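The Long Wait for a Machine That Makes the Bed

My grandmother made her bed before she put the coffee on, every morning of her life, and she did it in the time it took the radio announcer to get through the weather. I have been thinking about her a good deal this fall, because I've spent much of it asking people who build robots when one of their machines might do the same.

The answer depends on whom you catch, and on what time of day. At Kalier, which makes arms for packing lines, the engineers are cheerful in the morning and more careful after lunch. Their newest arm will put jars into cartons for an entire shift without a grumble. Hand it a pillowcase, though, and the mood in the room changes. A jar is the same jar every time you meet it. A pillowcase has a thousand shapes, most of them crumpled, and the opening is never where you left it.

I got to see how they keep score on a Thursday in October, at the workshop Gellura runs above a row of shops in Jistberg. The team there had set its machine a plain household job, which was to pick up a hand towel from a heap, find two corners, and fold it in half and in half again. It had 60 tries. It managed 36 of them, and when it did well it did very well, smoothing the last crease with what I can only call tenderness. Each towel took 54 seconds, good or bad. I timed myself at home that evening and was a great deal faster, but then I've had years of practice and I don't have to look for the corners.

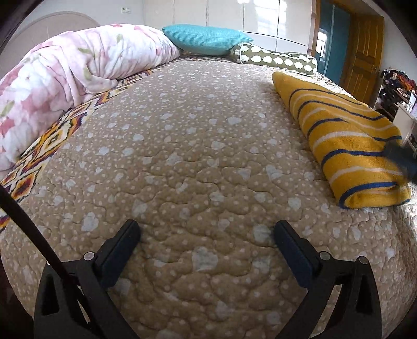 So why is bedding so much harder for a robot than boxes? Cloth changes shape the moment it is touched, so the machine has to keep looking and keep changing its plan, while a box stays the way it was planned for.

The fashionable way around this is to show the machine how people do it, over and over. Yeoh, a small company with big hopes for hotel laundries, has gathered 3000 recordings of ordinary chores, and its people talk about them the way my neighbors talk about tomatoes. They want more comforters and more fitted sheets (oh, the fitted sheets!), and above all more rooms that look like somebody lives in them. A tidy test room teaches tidy habits, they told me, and most of us don't sleep in one.

I asked everyone the same thing before I left, whether they'd let their own machine loose at home while they were out. At Kalier they laughed. At Gellura they said they would, with the towels, provided the cat was shut in another room. The folks at Yeoh thought it over for a long while — long enough that somebody got up and refilled the kettle — and then said they'd start with the pillows.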